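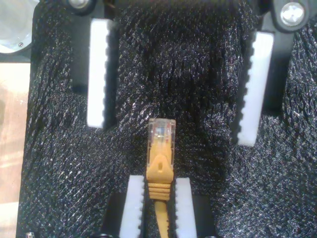
Cable de red amarillo sobre tela negra

Internet lento solo por cable, ¿puede ser el cable?

Ezequiel Tlapale
Publicado el 31/08/2024

Buenas tardes a todos. Disculpen mi español, no es mi primera lengua y a veces escribo las frases un poco rígidas.

Tengo contratado con Plendeo un servicio de 500 megas. Con el teléfono, cerca del router, la prueba de velocidad me da casi todo. Pero en la computadora de escritorio, que está conectada por cable, nunca paso de 94. He repetido la prueba en distintas horas y el resultado es siempre el mismo, con muy poca diferencia.

El cable es de 18 metros y va desde la sala hasta el cuarto, por detrás de los muebles y por debajo de una puerta. Lo instalé en enero y al principio no medí la velocidad, así que no puedo decir si antes funcionaba mejor. El router es un Zetier, el que me entregó la compañía. Ya lo reinicié y también actualicé el controlador de la tarjeta de red.

Llamé a Plendeo y me dijeron que por su parte todo está correcto. Mi pregunta es si debo comprar otro cable o si el problema puede estar en la tarjeta. No quisiera gastar en las dos cosas. Muchas gracias de antemano por su tiempo.

sanna_redes
Hola, Ezequiel. Ese 94 es muy típico. Tu conexión está negociando a 100 Mbps y no a 1 Gbps. Para llegar a 1 Gbps se necesitan los cuatro pares del cable (los ocho hilos). Si uno de ellos hace mal contacto, muchos equipos bajan a 100, que funciona con solo dos pares, y no avisan de nada.

Para comprobarlo en Windows: Configuración, Red e Internet, Ethernet, y busca «Velocidad de vínculo». Si dice 100/100, ya lo tienes.

Después prueba en este orden:
Desconecta el cable en los dos extremos y vuelve a conectarlo hasta oír el clic.
Cambia de puerto en el router. Algunos modelos sencillos tienen todos los puertos LAN a 100, busca el tuyo en el manual.
Lleva la computadora junto al router y conéctala con un cable corto, el que venía en la caja sirve. Si sube a 1000, tu tarjeta está bien y el culpable es el cable largo.

Yo revisaría sobre todo el tramo que pasa bajo la puerta. Y mira lo que está impreso en la funda: debe decir Cat 5e o superior. El color no indica la categoría, hay cables amarillos de todas las clases.

hundwood
cambia el cable y ya, a mi me paso igual y pague 288 pesos por uno cat 6. ni lo pienses

Ezequiel Tlapale
Muchas gracias a los dos. Hice las pruebas como me indicó sanna_redes. La velocidad de vínculo decía 100/100. Con el cable corto, al lado del router, subió a 1000/1000 y la prueba me dio más de 400 megas, por lo tanto la tarjeta está bien.

Revisé también el cable largo. Dice Cat 5e, pero en el lugar donde pasa por la puerta la funda está aplastada. Voy a comprar uno nuevo y esta vez lo pasaré por arriba del marco, con grapas de plástico. ¿Es suficiente otro Cat 5e, o para esa distancia conviene el Cat 6?

sanna_redes
Con 5e te sobra para lo que tienes contratado. Si el Cat 6 cuesta casi lo mismo, llévate ese, pero que sea de cobre y no CCA. Con las grapas, no aprietes demasiado.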